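Recirculating bench hoods for the school workshop: do the claims hold?
Project report, Roksolana Holovko. Supervisor: Themis Chrysikopoulos. 5/14/26

The Wenulen hood is sold to schools as a way to sand, solder and glue without a duct to the outside. The leaflet promises "clean air at every seat". I wanted to know what that means, and after two readings I still couldn't say. No particle size is given and no test is named.

I compared it with the older Kontogiannis extractor in the Grurncombe workshop. Both were run for 54 minutes with the same smoke pellet placed 8 cm from the intake. A borrowed particle counter stood at head height.
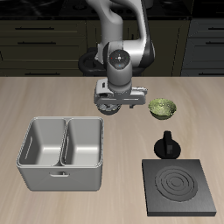
Where the work sits turned out to matter more than the filter. Capture falls away quickly with distance, and the leaflet's drawing shows a small block right against the intake, which suits the maker nicely. Real jobs are bulkier. Anything reaching down from above, like the white arm over the pale wooden counter with its wide gripper partly hiding the dark round object, would stand between the dust and a hood mounted overhead. I would want a side intake for that, and the Wenulen hasn't got one.

The Wenulen removed 70 per cent of the counted particles and the Kontogiannis slightly less. I don't trust the gap. I had only 2 runs for each machine, and the door to the Nikivholm corridor was opened during one of them.

Filter cost is another weak point. The supplier would not put a replacement interval in writing. I have asked again and expect a reply in June.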